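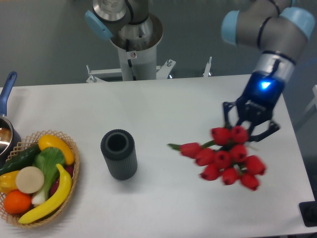
How to arrange tulips in a tall vase without them looking like a bus queue

Tulips are the cheapest way to make a kitchen look as if somebody is in charge of it. They are also the most wilful flower you can buy in a supermarket. Roses stay where you put them. Tulips lean, swivel, grow overnight and end up looking out of the window with their backs to your guests.

What follows works for a single bunch in a plain, narrow, upright vase, the sort most of us own because it came free with something. Mine is dark and came from the household aisle in Lindton, where it was sold as an umbrella stand for a very small umbrella. I have been doing this for long enough to have opinions, and most of them are below.

What you need

One bunch of tulips, closed. Ten stems is a good number for a vase you could just about close both hands round.
A tall vase, preferably one you can't see through.
Sharp scissors or a small knife.
A jug.
A clear bit of table. White is helpful if you have it, as you can see the bits of leaf you have dropped.
20 minutes, most of which is waiting.

Fresh or artificial?

I used to be a snob about this. Then I spent a winter in a flat in Kondville with one north-facing window and a radiator directly beneath it, and I bought a bunch of fakes that are still going. Most of this page is for real tulips. If yours are the artificial kind, skip the water steps, read the part about bending, and go easy on the companions. A basket of pretend fruit and veg next to a bunch of pretend flowers can start to feel like the lunch hour in a furniture showroom, though I have one in my own kitchen and I'm fond of it.

Step 1: Buy them shut

You want heads that are closed and cup-shaped, showing their colour all the way up. If they are still tightly green they may never get round to opening. If you can see inside, you are paying for flowers that somebody else has already enjoyed. Give the bunch a gentle squeeze by the leaves. They should squeak. People will look at you, but they are only jealous of your system.

Step 2: Leave the wrapper on

Everybody rips the paper off at once. Don't. Trim a finger's width from the bottom of the stems, straight across or at a slant as you please, and stand the whole bunch, still wrapped, in a jug of cold water. Leave it for the full 20 minutes, or an hour if they were floppy when you got them home. The paper holds them upright while they drink. Put the kettle on.

Step 3: Strip the lower leaves

Take off any leaf that would sit below the waterline. Leave a few of the narrow ones higher up, so the bunch has some green poking out among the heads. A bunch with no leaves at all looks plucked.

Step 4: Cut to length

The usual advice is that the flowers should stand one and a half times the height of the vase. I ignore this for tulips and cut them shorter. Short stems in a tall vase put the heads just above the rim, where they prop each other up, and they are going to carry on growing anyway. Hold the bunch against the outside of the vase with the heads where you want them, and cut a little below where you think you should. You can always take off more. I have tested the alternative and it can't be done.

Step 5: Build the bunch in your hand

This is the part that matters. Hold the first stem upright between finger and thumb, low down. Lay the next one across it at a slight angle, turn the bunch a little, and add another. Keep going in the same direction until they are all in. You should end up with a loose cluster on top and a twist of stems underneath.

Now look for the one that sticks out to the side. There is always one. You can tuck it in, but I leave it, as a bunch with a stray looks picked and a bunch without one looks delivered.

Step 6: Lower it in

Hold the bunch by the stems, just beneath the heads, and keep it over the table until you have it lined up with the mouth of the vase. Grip it firmly enough that nothing slides and loosely enough that nothing bruises. Then go straight down. Coming in sideways knocks the vase over, and a tall cylinder full of water empties with real commitment.

For this reason I put the water in afterwards, from the jug, down the inside edge. A hand's depth is plenty. Tulips are greedy, so top them up every morning.

Bending artificial stems

Many fakes have a wire in the stem. Bend each one a little, low down, in a different direction, before you gather them up. Leave the heads facing mostly up and slightly out. If the stems are too short for the vase, drop a scrunched tea towel in the bottom. An opaque vase will keep your secret.

Things that don't work

A copper coin in the water. It does nothing, and now you have a slimy coin.
Lemonade. The stems went brown and so did the vase.
Sticking a pin through the neck. I read this in an old Mestow parish cookery book, between a chutney and a cure for moths, and the tulips took it very badly.
Daffodils in the same vase. Their sap shortens the life of the tulips.

Where to put it

Away from the radiator, away from the fruit bowl if the fruit is real, and well away from the hob. Steam from a saucepan will open a closed tulip by teatime and finish it by breakfast. Turn the vase a little every day or the whole lot will lean towards the window.

When the petals start dropping, leave them on the table for a day. It looks deliberate.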